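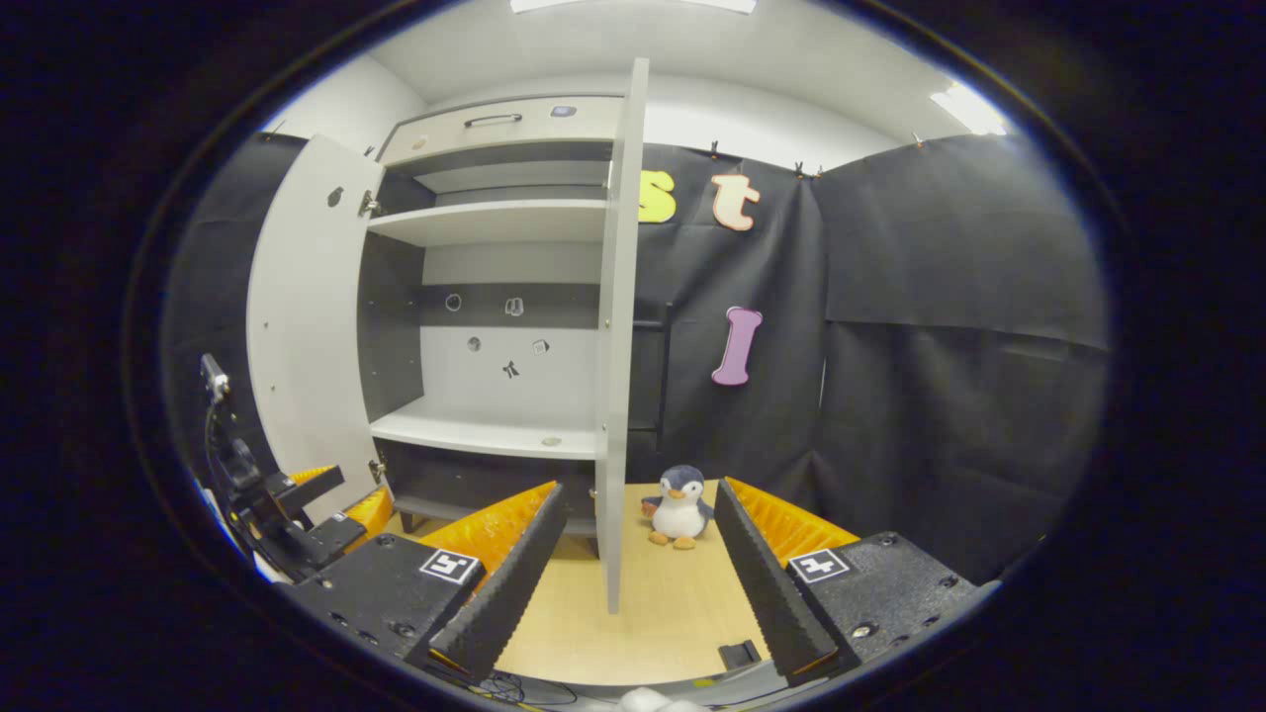 I've made sauerkraut in my kitchen for years now and people keep asking me how, so I'm finally typing it up. It's cabbage and salt and waiting. If you can grate cheese you can do this!

**What you need**

- One firm green cabbage, a heavy one
- Fine salt with no iodine in it
- A big bowl
- A half-gallon glass jar with a lid
- A kitchen scale
- Caraway seeds, if you like them (I do, my kids pick them out)

**Cutting and salting**

Peel off the floppy outside leaves and save the nicest one for later. Quarter the cabbage, cut out the core, and slice everything as thin as you can stand to. I use a plain chef's knife. My neighbor Zuzanna Piątek has one of those wooden slicing boards from her grandmother and gets gorgeous thin ribbons, but I took the end off my thumb with one once and I'm not going back.

Weigh the sliced cabbage. You want 2% of that weight in salt. My last one came to 1106 grams, so I used 22 grams of salt. Don't eyeball this part. Too little and it goes slimy on you, too much and it's like licking a pretzel.

Sprinkle the salt on and walk away for 10 minutes. Then get in there with clean hands and squeeze, hard, until there's a real puddle in the bottom of the bowl. An old cabbage that has been sitting in the store forever can take a lot longer, so put some music on.

**Packing the jar**

Add a handful at a time and push each one down with your fist or a wooden spoon. Pour all the juice in on top. Leave a couple of inches of space, then fold up that leaf you saved and tuck it over everything. Set something heavy on the leaf (I use a little jelly jar full of water). The cabbage has to stay under the liquid. If it pokes out the next morning, press it down again, and if it's still dry, top it up with a bit of salt water.

Put the lid on loosely and set the jar on a plate. It will bubble over. Mine got into the silverware drawer the first time, and what a smell!

**Waiting**

Keep it out of the sun, somewhere in the 60s. Start tasting after a week. I like mine at 11 days in May, when the kitchen is warm, and more like 29 in the winter. When it tastes right to you, tighten the lid and put it in the fridge.

A little flat white film on top is usually just yeast, skim it off. Fuzzy, or pink, or black, throw the whole thing out and start over. Cabbage is cheap.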